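Chapter 4
Building a Ship Your Players Will Believe In

By now you have a map, a handful of ports, and a rough idea of who is fighting whom. What you don't have yet is a way for anybody to get from one place to the next, and so we come to ships, which for many game writers are the most enjoyable part of the whole business and also the part where they get into the most trouble. I was in that trouble myself for years, so please don't take anything in this chapter as scolding!

When I started my first space campaign, I handed my friends a freighter called the Grunda. I had written eleven pages on her. I knew the output of her engines, the thickness of her hull and the range of every gun, and I read a good deal of this aloud on the first evening while people ate their chips and looked politely at the ceiling. Then Marin Berisha asked where the crew slept. I had no idea. I had given the Grunda 40 crew members and not one bunk, and we spent the rest of the night drawing cabins on the back of my notes – a much better evening than the one I had planned.

A ship in a shared story has two jobs. It has to do things, such as run, fight, hide and carry cargo, and for that you need a few numbers. It also has to be lived in. The players will spend more hours aboard than anywhere else in your setting, and they'll want to know which door sticks and who has been stealing the good coffee. We'll take the numbers first and come back to the coffee in Section 4.3. 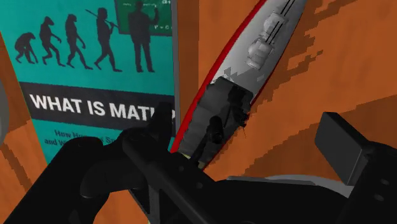

Start with size, because so much else hangs on it. A ship with room for a party of five and a few passengers lets every player matter. A warship with a crew of 1000 is grand to imagine, but somebody has to be the captain, and the others can end up standing on the bridge waiting for orders. It can be done, and Theano Michailidis ran a lovely campaign aboard the cruiser Borkowska in which all the players worked in the same repair bay and met the captain exactly once. If this is your first ship, though, I would keep it small.

Next comes age. Old ships are generous to a writer. The courier Holteder, which we'll use as our worked case all through this chapter, is 185 meters long and has passed through the hands of a mining company, a smuggler and a bankrupt circus. Each of them left something behind. The miners left the heavy cargo clamps, the smuggler left a false wall behind the galley, and the circus left a smell in the lower hold that no filter has ever been able to shift. You'll notice that I haven't mentioned her weapons. She has 2 small guns, and one of them jams, and we'll get to that when we talk about combat.

Then think about what your ship does badly. Beginners tend to skip this, and I understand why, as it feels a bit like insulting your own child. But a ship that is fast and tough and well armed and hard to detect will get your players out of every scrape you can invent, and after a month or two they'll stop being worried about anything. The Holteder turns slowly. She can carry supplies for up to six weeks, and after that she has to put in somewhere, friendly or otherwise, and a good half of my adventures have begun with that simple fact.

Before you read on, take a sheet of paper and write down the following for a ship of your own. Don't fuss over it, you can change every word later.

Name, and who chose it
Length and crew
Past owners
One thing she does well
Two things she does badly
A room the players haven't found yet

Keep the sheet beside you. In Section 4.1 we'll turn the second line into deck plans, using the simple grid method that Rhona Forsyth taught me, and you'll want a pencil and a decent eraser.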